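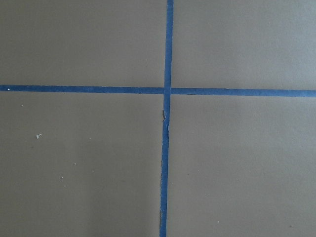
*Last changed: 29 June 2024*

## 4. Preparing the table for the open day

This section is for the team who shows the Vestevo arm to visitors at the Brindden hall. Please finish it before the doors open.

1. Switch the arm to hold and wait until the status light stops blinking.
2. Wipe the table with a dry cloth. Small white specks are easy to miss on the gray surface, and the Sinaga software can take them for parts.
3. Check the cross of blue tape. It divides the surface into four fields, and the visitors will choose a field for each task.
4. Run a finger along both strips. Where the tape is wrinkled or torn, as just under the crossing, cut out the bad part and put a new piece.
5. Press the frayed edges down firmly.
6. Start the program "Four fields" and let it do 2 full rounds without parts.

**Note:** The fields do not need to be of equal size. The program looks for the crossing point and calculates the rest from it. A small step in the line at the crossing is allowed.

**Note:** Use only blue tape of the same width. At the April demonstration in Vasidlow we used a shiny one, and the arm stopped two times - the reflection was too strong.

**Caution:** Do not change the tape while the arm is moving. Press hold first, also for a very short repair.

If you replaced any tape, repeat the calibration in section 5 before the first group comes in.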